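Lampwork and Glass - Kilns and Annealing

Thread: Cracks round the hole three weeks after annealing

corriefold wrote:
I've had a run of beads fail and I'd like a second opinion before I change anything. Soda-lime, 104, made on 2.4 mm mandrels with a sludge-type release. Garaged at 510 C while I work, then held at 510 for an hour, down to 370 at 60 an hour, then off and left until morning.

They come out sound. I clean them, put them in trays, and some weeks later a few have a crack running from the hole. It is always from the hole and always one end. The rounds are fine. The failures are large tabular beads and a couple of barrels with an encased core.

Controller is a Vanags two-stage, fitted to a front-loading kiln I bought second-hand. I have not had the thermocouple checked.

Things I've considered: soak too short, ramp too steep, thermocouple reading high, incompatible glass. I don't think it is the last one as the plain ones do it too.

pell_and_rod wrote:
An hour at 510 is enough for anything up to 15 mm thick. How thick are the tabs? People give the long dimension when asked and it's the thickness that counts.

I'd look at the thermocouple first. If it's reading high by 20 degrees you are soaking at 490 and your hour isn't doing what you think.

corriefold wrote:
Tabs are 9 mm at the thickest. Barrels 17.

pell_and_rod wrote:
Then the barrels want longer and the tabs should have been all right. Check the thermocouple.

Nataša Todorova wrote:
I disagree with the order here. A crack from one end of the hole, delayed, on a bead that was sound out of the kiln, points to a sharp or undercut end before it points to the kiln. If the glass at the end of the hole thins to an edge, or has been dragged over the release, there is a notch. Any residual stress will find it, and so will reaming.

How are you cleaning them? Dry or wet, by hand or with a rotary tool? And which end fails, the end nearest your hand or the far one?

corriefold wrote:
Rotary tool, diamond reamer, under water. I hadn't looked at which end. I've got the failed ones in a pot and will go through them, though once they are off the mandrel I'm not sure how I'd tell.

Nataša Todorova wrote:
Put a small dot of stringer at the hand end on the next batch. Or note it from the direction of the wrap if you always wind the same way.

ovenglove wrote:
I had this exact thing on tabs and it was the press. Cold brass on a hot bead chills the faces, and if you put it in the kiln without flashing it you have the faces stiff and the core soft. Annealing should sort that out in theory. In practice a small check has already formed next to the mandrel and you don't see it through opaque glass.

pell_and_rod wrote:
If a check had formed before it went in, the anneal wouldn't leave it to appear three weeks later. It would be visible when cleaned.

ovenglove wrote:
In transparent, yes. Not in ivory or turquoise.

corriefold wrote:
Most of the failures are ivory. I do flash them after pressing, but not for long, as I lose the edges.

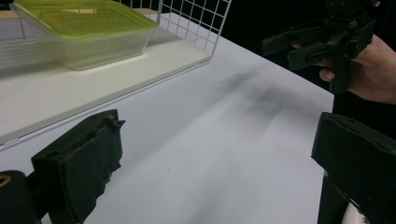

For completeness, the press is a brass one with a wooden handle, used at room temperature. I have never warmed it. Is that usual? The instructions that came with it were a single line telling me to line up the mandrel with the groove.

ovenglove wrote:
I sit mine on top of the kiln. Warm enough that I wouldn't want to hold the brass, not so warm that the glass sticks.

Juwita Lumbantobing wrote:
I sell to shops and have to care about this more than I'd like, so here is what I do for tabs.

Press, wait for the glow to go, one full rotation in the outer part of the flame, press again lightly to true it up. Then heat the ends individually, hole first, to round the glass down towards the mandrel. Then an overall flash, and into the kiln once the glow has gone. Heating the ends last is the part that made the difference. Pressing pushes glass outwards along the mandrel and leaves a thin skirt at each end, which is your notch.

I anneal at 516 for two hours whatever the size. It costs a little more in electricity and I don't have to think about which beads are thick.

pell_and_rod wrote:
516 is high for ivory. You'll get marks from the kiln floor.

Juwita Lumbantobing wrote:
Not if they are held on the mandrels and the beads are clear of the floor. Mine sit across a notched rack.

pell_and_rod wrote:
Fair enough with a rack. Most people reading this will have them lying on fibre.

corriefold wrote:
Mine lie on fibre.

Update on the ends. I went through the pot with a loupe. Every tab that failed has a thin end on the cracked side. A few of them would catch a fingernail. The barrels don't, their ends are puckered properly, so I think I have two faults and have been treating them as one.

Nataša Todorova wrote:
That fits. Barrels at 17 mm with an encased core want a longer soak and a slower first ramp. Try two hours at 510 and 35 an hour down to 425, then your existing rate to 370. Leave the door shut after that.

What do you do about the failed stock? If tabs from the same batches have gone out, I would write to the buyers.

corriefold wrote:
One order, to a shop in Clermont. I've told them and offered to replace the lot. They haven't had any crack yet.

mags_torch wrote:
Can I ask why nobody has mentioned polarising film? Two sheets, bead between them, light behind. Clear and pale transparents will show stress at once. You don't need to wait three weeks.

pell_and_rod wrote:
It's no use for ivory. And people misread it. A bead with a mix of colours will show something at the joins even when it's been properly annealed, and then they throw out good work.

mags_torch wrote:
You make a plain clear tab the same size and put it in with the batch as a test piece. If the clear one shows stress, the batch goes back in. I have done it that way for years and I don't think it's difficult to read.

pell_and_rod wrote:
A test piece in clear, yes, I'd accept that. It tells you about the kiln. It doesn't tell you about the thin ends.

corriefold wrote:
I'll make some clear ones. Where does the film come from? I looked and most of it is sold for photography at silly prices.

mags_torch wrote:
Trandorstead do it as offcuts, in the science teaching section. Item 213 when I last ordered. Linear film, not circular.

hobbycraft_ian wrote:
Slightly off the subject, but I have the same Vanags controller and it has an offset in the setup menu. If yours is second-hand the last owner may have changed it. Hold both arrows while switching on and go to page 4. On mine it was set to minus 2, which is nothing, but it is worth looking.

corriefold wrote:
Looked. Mine is set to plus 18. I have no idea whether that was done to correct a bad thermocouple or by accident.

pell_and_rod wrote:
I did say check the thermocouple.

Nataša Todorova wrote:
You did. Don't set it back to zero until you have measured it, though. If the thermocouple is off and the offset is correcting it, removing it makes matters worse. Borrow a second probe, put the tip next to the existing one with the door shut, hold at 510 for half an hour and compare. Do it at the soak temperature. A comparison at room temperature tells you very little.

ovenglove wrote:
Also check front to back. Front loaders lose a lot through the door and the probe is nearly always at the rear. Put the thick ones at the back.

corriefold wrote:
Borrowed a Domero meter with a type K probe on Tuesday. At a displayed 510 it gave 494 at the rear next to the fixed probe, and 483 just inside the door. So the offset was adding to the problem and not correcting it. With the offset at zero the rear is now within two degrees. The front is still cooler.

I have moved the barrels to the rear, put the soak up to two hours and changed the ramp as Nataša suggested. For the tabs I'm doing the ends last, as Juwita described, and the press now lives on the kiln lid.

Juwita Lumbantobing wrote:
Re-anneal whatever you have left from the old batches. Clean, dry, off the mandrel, from cold at 113 an hour or slower up to the soak. They survive it well enough. The ones with thin ends I wouldn't sell in any case.

pell_and_rod wrote:
Slower than that for the 17 mm ones. I'd go at 80.

Juwita Lumbantobing wrote:
I've never lost one at 113, but mine are seldom over 14 mm.

corriefold wrote:
80 it is for the barrels. Thin-ended tabs have gone in the scrap jar. First clear test tab came out dark all over between the films apart from a faint pale patch at one end of the hole. Is that acceptable?

mags_torch wrote:
Turn it a quarter and look again. If the patch moves it may just be the curve of the end catching the light. If it stays where it is, give it another hour.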